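Visita à Pliltuven em dia de portas abertas: frascos, grãos e muita vontade de arrumar a despensa

Já andava há meses para ir conhecer a Pliltuven e em abril lá me decidi. Inscrevi-me no dia de portas abertas, saí de casa cedo, paguei 57 euros de comboio (ida e volta, com direito a um lugar à janela que afinal dava para um pilar) e cheguei mesmo a tempo do café de boas-vindas.

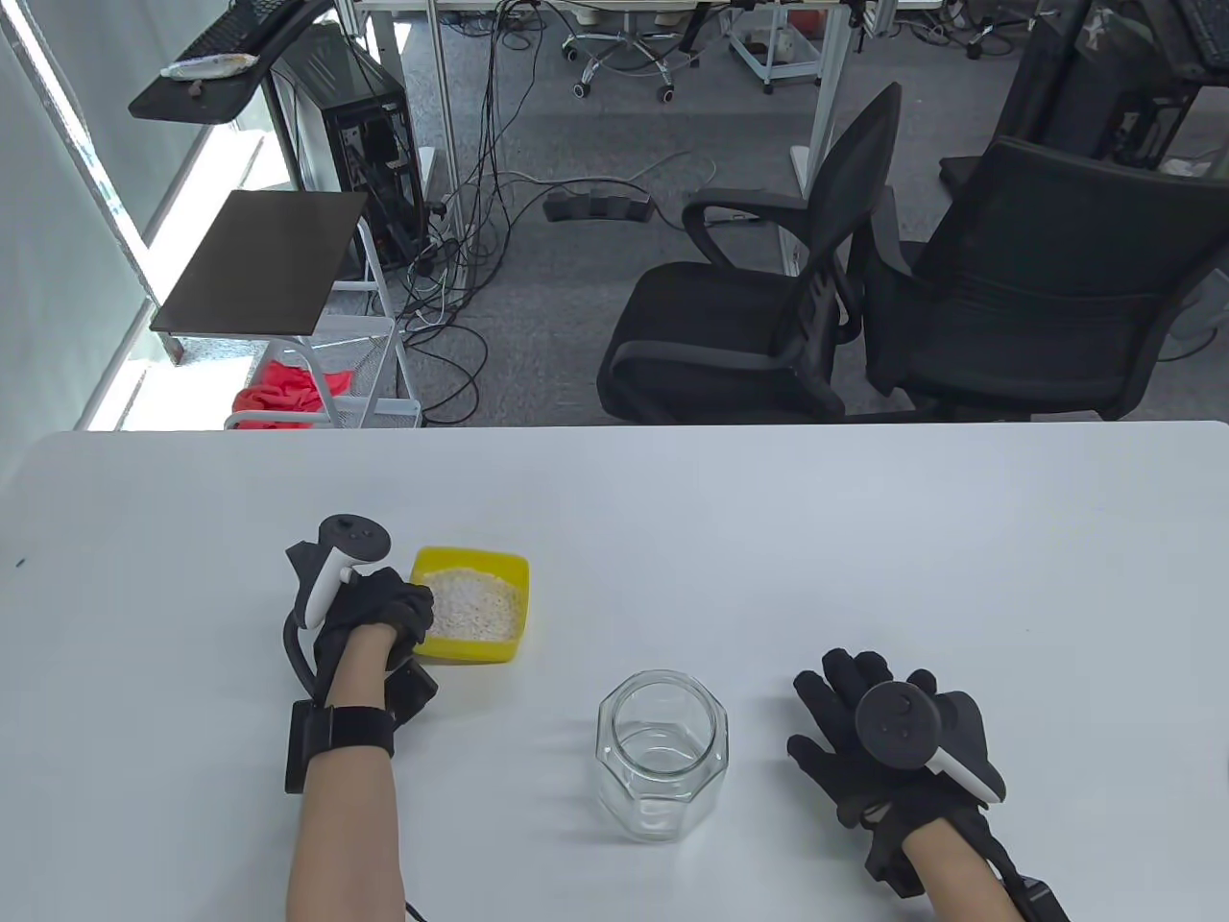
Para quem não conhece, a Pliltuven faz artigos para guardar comida em casa: frascos, taças, tampas, colheres doseadoras, essas coisas que uma pessoa compra "só para ver" e depois já não cabem no armário. Eu sou perdida por frascos de vidro, confesso, e por isso ia com a carteira bem escondida no fundo da mala.

Quem nos recebeu foi a Pallavi Ahuja, que trabalha na parte de produto e tem uma paciência de santa para perguntas. Éramos um grupo pequeno e ela foi-nos levando de sala em sala, sem pressas. Na primeira falou-se de vidro, e ali fiquei eu toda contente a mexer em tudo. Gostei sobretudo dos frascos facetados, de oito lados - não rebolam na bancada quando tombam e agarram-se muito melhor do que os redondos, mesmo com as mãos molhadas. E a boca larga faz toda a diferença! Tenho em casa uns de gargalo estreito que só servem para me irritar, metade do arroz vai parar ao chão.

A parte de que mais gostei foi a da mesa de encher. É uma coisa simples: um frasco vazio, uma tacinha quadrada amarela com grãos e toca a passar de um para o outro. Parece de criança, mas experimentem fazê-lo devagar e sem deixar cair nada. A Pallavi ensinou-me a encostar o canto da taça ao rebordo do frasco e a inclinar só o pulso, e nunca mais vou usar taças redondas para isto. O canto faz de bico! Como é que em tantos anos de cozinha nunca me tinha lembrado?

Seguiu-se a sala das tampas, onde estava a linha Wurero, de fecho de mola, e a Kushwaha, de enroscar. Discutiu-se muito. Um senhor ao meu lado só queria saber de tampas de enroscar, eu continuo fiel às de mola, e acabámos os dois a abrir e fechar frascos como se estivéssemos num concurso. As de mola fazem um "cloc" que me deixa satisfeita, não sei explicar melhor. As Kushwaha, em compensação, lavam-se num instante e não têm cantinhos onde a farinha se agarre.

Almoçámos na cantina, sopa de legumes e um empadão honesto, e à tarde ainda houve tempo para o arquivo. O catálogo da casa vai em 2268 referências, e eles guardam uma peça de cada numas estantes altíssimas. Havia lá uns açucareiros antigos da série Pudex, com a tampa ligeiramente torta, iguaizinhos ao da minha avó. Fiquei ali um bom bocado a olhar para eles. Perguntei se ainda se vendiam e não, já não, mas de vez em quando aparecem nas feiras.

Na loja portei-me mais ou menos. Trouxe 51 euros em compras - frascos facetados, duas taças quadradas e uma colher doseadora de que não precisava para nada. O saco pesava que se fartava e fiz a viagem de regresso com ele ao colo, com medo de ouvir alguma coisa a partir.

Se quiserem ir, inscrevam-se com antecedência e levem sapatos confortáveis, que se anda bastante. Eu já passei o arroz e a aveia para os frascos novos, falta-me o grão-de-bico e arranjar sítio na prateleira de cima.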